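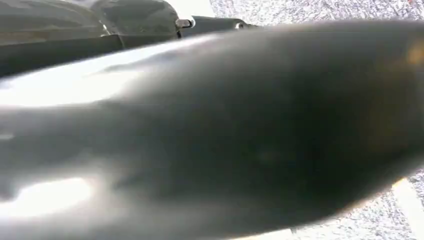

Fiche pratique - Bureau, petit matériel et étagère

La présente fiche s'adresse aux occupants des bureaux et ateliers partagés de Damemura. Elle remplace les consignes affichées jusqu'en juillet et reprend les observations transmises par Mme Fiorella Rinaldi et M. Arben Babić à l'issue du dernier réaménagement.

Dégager le plan de travail

Le rangement d'un bureau commence par le retrait complet des objets posés dessus. Il est recommandé de les déposer sur une table voisine ou sur un chariot, puis de nettoyer le plateau avant toute remise en place. Pour un plateau en bois clair, un chiffon en microfibre à peine humide suffit ; on essuie dans le sens du fil et l'on sèche immédiatement. Les produits contenant de l'alcool ou un abrasif sont à proscrire sur les surfaces vernies.

Ne reviennent ensuite sur le bureau que les objets utilisés chaque jour. Les autres rejoignent l'étagère, le meuble bas ou la réserve.

Les boissons se conservent dans des bouteilles fermées, à l'écart de l'ordinateur. L'extrémité du bureau opposée aux prises convient bien. Les gobelets sans couvercle ne sont pas admis sur les postes.

Trier le petit matériel

Le carton compartimenté demeure la solution la plus économique pour les petites pièces : embouts, adaptateurs, piles neuves, échantillons emballés. On réutilisera volontiers les cartons à cloisons ayant servi au transport de verres ou de flacons. Avant usage, il convient de vérifier que les cloisons tiennent droit et que le fond ne s'affaisse pas ; une bande de papier gommé sous le fond le renforce utilement.
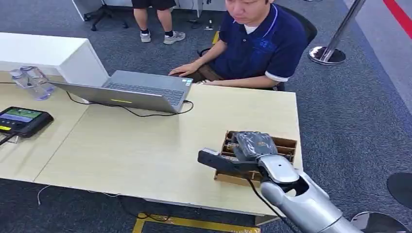 Chaque case reçoit une seule catégorie d'articles. Les objets fragiles restent dans leur emballage jusqu'à leur utilisation, et les plus lourds sont placés au centre du carton. Une étiquette collée sur le bord extérieur, face à l'utilisateur, évite d'avoir à soulever le contenu pour l'identifier. M. Tullio Marras, responsable des stocks, préconise une écriture au crayon gras - elle se corrige sans qu'il faille changer l'étiquette.

Un carton de ce type supporte une charge modérée, jusqu'à 20 articles légers selon le format. Au-delà, on préférera les bacs rigides Kasten, disponibles au local 108 sur simple demande. Le modèle bas, référence 347, se glisse sous la plupart des tablettes.

Ranger les câbles

Un câble d'alimentation ne doit ni traverser la zone d'écriture ni pendre devant le bureau. On le fait passer vers l'arrière du plateau, en boucle souple, sans pli marqué à la sortie du connecteur. Un lien en tissu autoagrippant retient la longueur inutile. Les colliers en plastique à usage unique sont déconseillés : trop serrés, ils abîment la gaine, et il faut les couper à chaque déplacement.

Les câbles débranchés sont enroulés, étiquetés et rangés séparément. Ceux dont l'usage n'est plus connu sont remis à M. Marras.

Entretenir l'étagère

Les étagères en bois à assemblage par encoches se montent sans vis. Un contrôle des jonctions est à prévoir après chaque déplacement : le panneau doit être enfoncé jusqu'au fond de l'encoche. Si le bois a légèrement gonflé, on frotte la jonction avec un morceau de savon sec et l'on évite le marteau. Les livres de grand format se placent debout, contre un montant, et les documents souples dans un porte-revues.
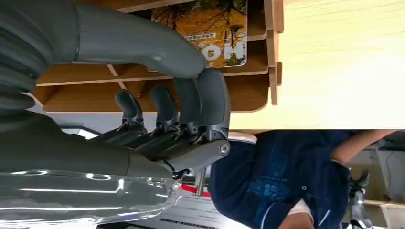

Comment empêcher les livres de pencher lorsque l'étagère n'est remplie qu'à moitié ?

On regroupe les ouvrages contre l'un des montants et l'on ferme la rangée par un serre-livres lesté ou, à défaut, par deux volumes épais posés à plat. Les livres à couverture souple se placent entre des livres cartonnés.

Toute demande de matériel est à adresser à Mme Viola Fiore, poste 68, le matin avant dix heures. Les bacs empruntés sont rendus vides et propres, étiquettes retirées.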